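Ullach 港湾待ち時間メモ README

はじめまして、の人もそうでない人もどうも。これは私がちまちま集めている、小型貨物船の「沖待ち」記録の置き場です。入港してから岸壁に着くまで、どれだけ錨を下ろして待たされたか。それだけを書いた表です。地味ですよね、でも傭船の精算で揉めるのはだいたいここなんです!

中身は143航海分、港は17か所。ファイルは二つで、voyages.csv が本体、ports.csv が港の略号表です。最終更新は2023/06/23。

列の説明を少し。arr は検疫錨地に着いた時刻、nor は荷役準備完了通知(NOR)を出した時刻、berth は最初の係留索を取った時刻。全部現地時間です。UTCにそろえようと思って一度やったんですが、代理店の書類と突き合わせるたびに頭がこんがらがるのでやめました。時差は ports.csv の tz を見てください。

元になっているのは代理店の Traradico と Brudis がくれたステートメント・オブ・ファクツ(SOF)です。紙をスキャンしたものが多くて、手で打ち直しました。読めない時刻は空欄のまま、推測では埋めていません。
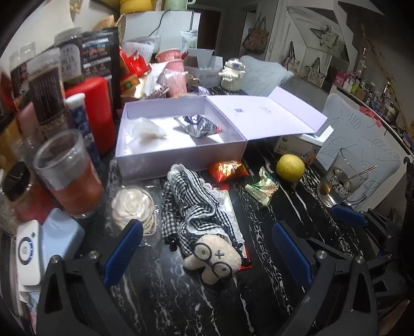
nor と arr が同じ時刻になっている行は信用しないほうがいい、と Viorica Sârbu からメールが来ました。着いた瞬間に通知を出せる船長なんてまずいないし、代理店が後から欄を写しただけだろう、とのこと。ごもっともです。数えたら63行ありました。消さずに flag 列へ「S」を入れてあるので、待ち時間を計算するときは外してください。

あと Ayala 号の6航海は、途中で傭船者が変わっています。契約条件が違うので、ほかの船と混ぜて平均を出すと変な数字になります(私はやりました)。

わかっている穴:
・1月の分がかなり薄いです。荒天で錨地を離れた船の扱いが決めきれなくて、保留にしています。
・潮待ちと岸壁待ちを分けていません。SOFに理由が書いてあれば remarks に原文のまま入れました。
・積荷の種類は大ざっぱです。「雑貨」が多すぎるのは自覚しています。

略号表の直しは Kuo-hua Tsang がほとんどやってくれました、感謝!

使い道は自由ですが、仲裁や訴訟の証拠にするのは勘弁してください。必ず元のSOFを取り寄せて確認を。間違いを見つけたら、行番号と正しい時刻、それから根拠の書類名を添えて連絡をもらえると助かります。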